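CAPÍTULO 3
Almacenamiento, base y formación del precio en los mercados de grano

Objetivos del capítulo
Al terminar este capítulo, el estudiante deberá poder definir la base y calcularla a partir de una cotización de futuros y un precio local, descomponer el coste de almacenamiento en sus elementos, y explicar por qué un mercado puede pasar de una estructura de contango a otra invertida sin que varíe la superficie sembrada.

3.1 Introducción

La oferta de cereal se concentra en unas pocas semanas del año, mientras que el consumo de molinos, fábricas de pienso y plantas de almidón se reparte de forma casi uniforme a lo largo de la campaña. El almacenamiento conecta ambos perfiles temporales. Su remuneración se obtiene de la diferencia entre el precio vigente en la cosecha y el precio esperado en el momento de la entrega, y esa diferencia constituye el objeto de estudio de este capítulo.

Se denomina base a la diferencia entre el precio al contado en una localidad determinada y el precio del contrato de futuros de vencimiento más próximo. En este manual se adopta siempre la convención contado menos futuro. Una base negativa es habitual en zonas productoras alejadas del puerto; una base positiva suele indicar escasez local o dificultades de transporte.

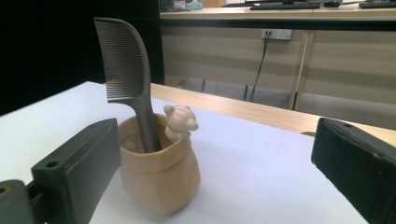 Figura 3.1. Peine gris en un recipiente de cerámica con una figurilla en el borde.

3.2 Componentes del coste de almacenamiento

El coste de mantener una tonelada de grano durante un periodo dado comprende el coste físico (silo, aireación, manipulación y seguro), el coste financiero del capital inmovilizado y las mermas. El primero se contrata por lo general a tarifa fija mensual. El segundo depende del tipo de interés y del propio precio del grano, de manera que aumenta cuando el mercado sube. Las mermas varían con la humedad de entrada y con la duración del depósito; en los ejercicios se tratarán como un porcentaje constante, simplificación que se abandona en el capítulo siguiente.

Si el diferencial entre dos vencimientos consecutivos iguala la suma de estos componentes, se dice que el mercado paga el acarreo completo. Rara vez lo hace. El tenedor de existencias obtiene además un rendimiento de conveniencia – la ventaja de disponer de mercancía física para atender un pedido imprevisto – y por ello acepta un diferencial inferior al coste.

3.3 Un caso de referencia: la cooperativa de Lultosley

A lo largo del capítulo se empleará el caso de la cooperativa de Lultosley, que entrega maíz a la fábrica de piensos Morkero y dispone de silos propios con capacidad para 2.142 toneladas. Su responsable comercial, Kevin Heffernan, debe decidir en octubre qué parte de la cosecha vende de inmediato y qué parte conserva hasta el 28 de febrero. El corredor Coughlan le ofrece un contrato a plazo con una prima de hasta 28 euros por tonelada sobre el contado, sujeta a calidad.
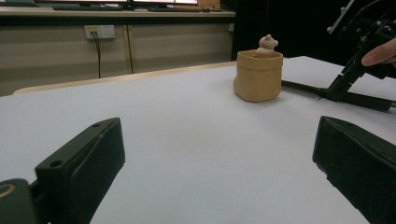
La capacidad de almacenamiento es fija a corto plazo, y esta restricción distingue al grano de los activos puramente financieros. Mientras queda espacio libre, el coste marginal de guardar una tonelada adicional es reducido; al acercarse el límite, crece con rapidez y la base se debilita. Como ilustración elemental, considérese un recipiente pequeño, semejante al vasito de color tostado con el reborde doblado que aparece en la figura 3.2, apoyado sobre una mesa blanca: si se supone lleno, ninguna cantidad adicional puede conservarse en él a ningún precio. En una comarca con varios silos el límite es menos abrupto, puesto que cabe recurrir a naves auxiliares o trasladar grano a otra zona, pero la forma de la curva de costes es la misma.

3.4 Estructura temporal de los precios

Se habla de contango cuando los vencimientos lejanos cotizan por encima de los próximos, y de mercado invertido en el caso contrario. La inversión no ofrece incentivo alguno para almacenar y aparece con mayor frecuencia al final de campaña, cuando las existencias son bajas y la nueva cosecha aún no está disponible. El contango, por su parte, está acotado por el arbitraje: un diferencial superior al acarreo completo permitiría comprar grano, guardarlo y venderlo a futuro con beneficio cierto, siempre que exista capacidad libre.

Ejercicios preliminares

1. Con los datos del apartado 3.3, exprese la condición que debe cumplir la prima de Coughlan para que a la cooperativa le convenga almacenar. Indique qué supuesto realiza sobre las mermas.

2. La terminal portuaria de Muneo anuncia el cierre temporal de 2 de sus muelles. Razone el efecto previsible sobre la base en las zonas productoras que exportan a través de ella.

3. Explique por qué una subida del tipo de interés puede ampliar el diferencial entre vencimientos aunque las tarifas de silo permanezcan constantes.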